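Flernmont library adds hands-on boards to its lending shelves

The Flernmont public library will begin lending peg and insertion boards in May, adding them to a collection that until now has been made up of puzzles, board games and a few musical instruments.

The library has bought 30 boards from Brumov, a small maker of tabletop practice sets. Each one is a flat board with holes, plates and small loose parts that are fitted into place by hand. They are meant for anyone who wants to work on grip and finger control, from young children to adults getting back the use of a hand after an injury.

Boards may be borrowed for 3 weeks on a regular library card. There is no fee, but a lost part must be paid for before another board can be taken out. Renewals are allowed once, unless another borrower is waiting.

Money for the purchase came from the spring book sale, which brought in $1,274. The library said the rest of that sum will go toward storage boxes and spare pegs - the parts most likely to go missing.

The games and puzzles shelf has grown steadily since it opened in a corner of the Siriwardena Room on the ground floor. Items from it went out 207 times last year, with jigsaw puzzles the most popular. The new boards will be kept in the same room, on the low shelves by the window, and one will stay out on a table for people to try before they borrow.

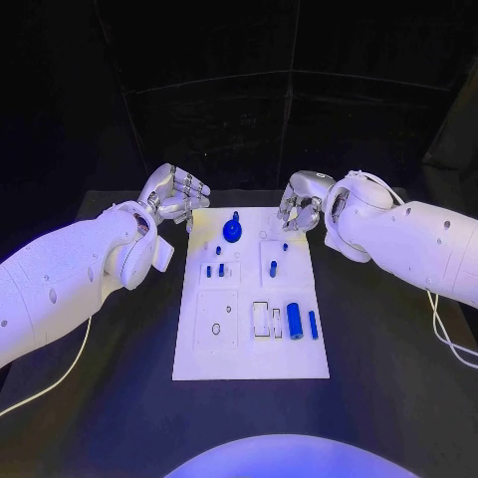 A white board with its small parts, including a blue knob and a small upright blue peg.

Borrowers are asked to check the parts against the card in the lid when they pick up a board and again when they bring it back. Boards should be returned to the front desk and not through the outside book drop, where parts can come loose.

Holds can be placed at the desk or by phone. The Trurkivard branch will not carry the boards at first, but cardholders there can have one sent over with the regular book delivery.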